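News > Product releases > Laundry and wardrobe > Garment rails

Comemcombe releases Vandero bench-top garment rail for small laundries and op shops

Comemcombe has released the Vandero, a compact garment rail intended for bench-top use in small laundries, op shop sorting rooms and shared housing. The rail will be available to trade customers from August, with retail supply to follow through selected homewares stores.

The Vandero consists of a single horizontal metal rod, two end connectors and two uprights. It is designed to stand on an existing work surface and needs no wall fixing. The uprights are set at an angle so that the load from the rod is carried toward the rear of the bench, leaving the front edge clear for folding, tagging and buttoning.

Comemcombe developed the product after a review of how clothing is handled between the dryer and the wardrobe. The review was carried out with Allier, a laundry fit-out firm, and covered 27 small sites over one winter. At most of these sites, garments were hung on a full-height rail located several steps from the folding bench. Staff carried items in armfuls between the two, and lightweight tops were frequently creased again before they reached a hanger.

Placing the rail directly over the bench removes that step. The operator picks up a garment, inserts the hanger and lifts it to the rod without turning away from the work surface. Garments of mixed type can be processed in one pass, with heavier items such as denim placed close to an end connector, where the rod deflects least. 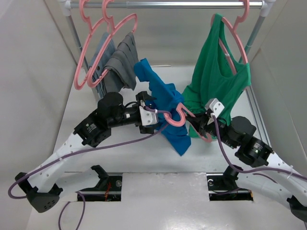 The rated load is 50 kg evenly distributed along the rod. Point loads at mid-span should be kept well below this figure, and the instruction sheet includes a table of recommended spacings for coats, denim and knitwear. The connectors are push-fit and are locked with a grub screw on the underside. Assembly requires one hex key, supplied in the carton.

Comemcombe has also published a short guide to hanger use with the rail. Its main recommendations are as follows.

Plastic hangers with a rounded profile are preferred for sleeveless tops and singlets, as they leave less of a ridge at the shoulder. Both straps should be seated before the hanger is lifted. If only one strap is engaged, the garment will hang on the diagonal and may stretch at the neckline.

Trousers and jeans should be folded over the lower bar with the seams aligned. Jackets in denim should be hung with the top button fastened. Soft jersey garments can be draped over the lower bar where no shoulder shape needs to be kept, although they will slide if the two sides are uneven in length.

Spare hangers should be kept on the rod at one end. Hangers left on the bench tend to catch in the next garment - a minor fault, but one that recurred throughout the Allier review.

In trials at the Luangrath laundry, operators processed 204 garments in a single Thursday shift using one rail and one bench. The mean time from basket to rod was lower than with the site's previous full-height rail, and fewer items were returned for pressing. Luangrath has since installed the Vandero at each of its folding stations.

Clearance above the rod should be at least 60 mm to allow the hanger hook to pass over freely. Where the rail is placed beneath a shelf or inside a recess, this dimension should be checked before the uprights are positioned. The bench itself should be level, with a smooth surface that can be wiped down between loads. Long garments such as dresses and overcoats are outside the intended range of the product and should continue to be hung on a full-height rail.

Replacement connectors and uprights will be stocked as individual parts. The rod can be removed for cleaning by loosening both grub screws; a damp cloth and neutral detergent are sufficient. Abrasive pads should be avoided, as scratches in the finish increase friction on the hanger hooks.

Trade enquiries should be directed to the Comemcombe sales desk. Specification sheets and the hanger guide are available on request.

Comments (4)

foldingtable
Does the rod come in a longer size? Our bench is a fair bit wider than most and I'd rather not buy two.

pegs_and_all
We have one at our op shop. Good for tops and kids' stuff. The grub screws worked loose after a few weeks, so check them now and then.

Marls
Would have liked the actual rod diameter in the release. Our hangers have quite small hooks.

foldingtable
Same question here, plus the colour options if there are any.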